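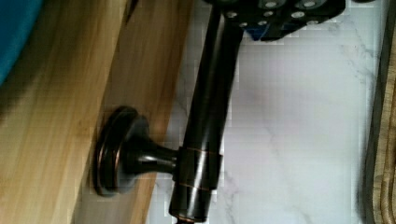

Bar handle in oil-rubbed bronze, lower mount.

The finish question first, as two readers have asked. Oil-rubbed bronze is sold under one name and covers at least two things. A living finish keeps changing where hands touch it. A lacquered or plated one holds its color until the coating wears through at the edges, and then the copper tone comes up in thin lines. Both look nearly black under a ceiling light in November.

I compared the Diekmann and Callau catalogs before settling on a pattern for the kitchen. Diekmann fixes the rod with a set screw in the collar. Callau threads the post straight in. I prefer the thread. A set screw backs out over time, and on a tall door the first sign is a rattle.

The flange matters more than the rod. A stepped flange spreads the load on the wood and hides a slightly oversized hole, up to a point. I drill with a 3 mm pilot from the front, with a scrap block clamped behind, then open it to final size from both sides. Drilled from one side only, the exit tears along the grain.

Tightening order: both posts finger tight, check the rod against the edge of the door with a square, then lower post, then upper. Go back to the lower one at the end. Bernd Pfeiffer at Timby uses a drop of low-strength thread compound. I leave it out on wood doors, which move enough through the seasons that I want to be able to retighten.

Cleaning is a damp cloth, then a dry one. No vinegar, no ammonia, no metal polish. Paste wax once a year on a living finish, if you want to slow it down. I put it on thin with a cotton rag and work it in around the steps of the flange with an old toothbrush.

The hinge adjustment notes from the Limside job are still in draft. I need to redo the measurements on the pantry doors first.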